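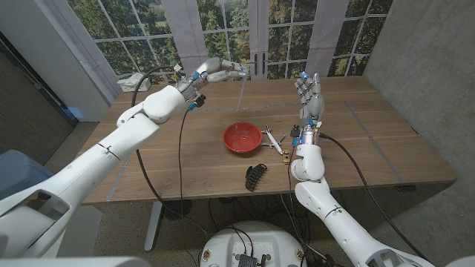 What should you do with the big table once everyone has finished eating, working and arguing at it? Clear it completely, wipe it, and put one bowl back in the middle.

That was the advice we gave in the last issue, and it brought in more post than anything since the piece about damp cupboards. Most of it was polite. A reader in a flat above the Lurketti bakery wrote 311 words on why a table without a pepper mill is a table in mourning. Another wanted to know whether the bowl was meant to have anything in it, and if so, what, and who was going to buy it.

So, a few answers, in no great order.

The bowl first. It should be round, because a square one will always end up slightly crooked and you will spend your evenings nudging it. It should also be a colour you can stand to look at first thing in the morning. Red is good on brown wood. It looks cheerful even on a wet afternoon, and a shiny glaze picks up whatever light is going. White looks tidy for an hour and after that looks like something left over from breakfast. We tried a green one in the office for most of last September and people kept putting teabags in it.

As for what goes in it: fruit, if you eat fruit. If you don't, please leave the fruit in the shop, where it has a chance. An empty bowl is perfectly respectable. The danger with an empty bowl is that it fills by itself, starting with one key and a rubber band, and by the end of the month you are the owner of a small museum of dead batteries. Tip it out whenever you wipe the table. Anything you can't name goes in the bin.

Then there is the matter of tape. Several of you share a table with other people, and some of those people spread. The Cisska household, as they sign themselves, have settled this by marking the top out in rectangles with thin grey tape, one patch each, and the bowl on neutral ground. They report 2 border disputes so far, both over a jigsaw of 1,000 pieces that plainly had ambitions. We were ready to laugh at this and then tried it on the folding table in our own back room, where it has worked embarrassingly well. Use a narrow tape in a dull colour. Bright yellow makes supper feel like a car park.

A word of warning on tape and wood, though. Try a short strip somewhere out of sight first and leave it a few days. On an oiled top it may lift a little of the finish when it comes off, and on an old waxed one it will simply let go and curl up at the corners, generally under someone's sleeve. Peel it back slowly and low to the surface. If it leaves a sticky line, a drop of cooking oil on a cloth will shift most of it, followed by warm water with a little washing-up liquid, followed by a dry cloth. Go with the grain. The Avel method, sent in by a reader who swears by it, involves a hairdryer and a bank card, and sounds to us like a good way of ruining both.

Finally, to the reader in Cha Street who asked whether a lighter streak in the wood can be evened out with tea: you can certainly make it darker. You can also make it the shape of a mug. We would leave it alone.

More letters are welcome, up to some 600 words. The pepper mill question is closed.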